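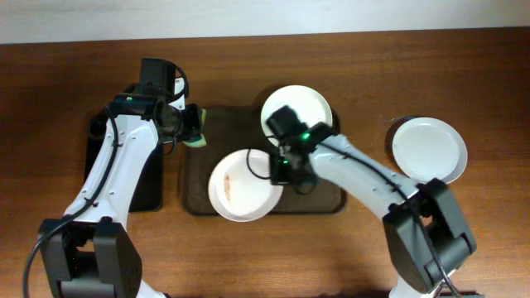 *White plates and a dark brown tray on a wooden table.*

Some dishes exist only in the hour after everyone has gone home, and I have come to love that hour more than the party itself. I grew up in Drirkberg, a town where supper guests left by nine sharp, and what stayed behind was a kitchen full of plates and a family with its sleeves rolled up. My aunt washed, my mother dried, and the best talk of the whole evening happened over the sink (I was allowed to stay up for it if I kept quiet, so I kept very quiet).

Last winter I went looking for other people who feel this way, and I found them all over the place! At Tallano, a supper club that seats 35 in an old feed store, guests are invited to stay and help clear. Most do. The cook told me she picks her last record of the night for the dishwashers, usually something slow with a lot of trumpet in it. 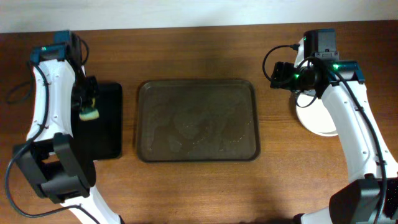
## The long way home

Saengthong, a family restaurant 156 miles up the road, does things its own way. After closing, the staff sit down to 8 small dishes made from whatever the evening left over, and it's here that the grandmother tells her stories about the old market, the flood, and the cousin who married twice in one January. I was given a bowl of broth and a stool by the back door, and I didn't look at my watch until well past midnight.

What I noticed, driving home, was how little anybody had hurried. A party has a shape to it, and somebody is always minding that shape, checking the oven or the ice. Afterward the shape is gone and people lean on things.
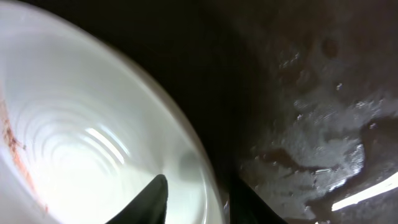

My aunt used to say she could tell how a dinner went by what got left on the plates, and she was usually right, though she also claimed this about weddings and elections. I still do my washing up by hand, slowly, with the radio low and the kitchen door open, and if you're ever over for supper you're welcome to a towel.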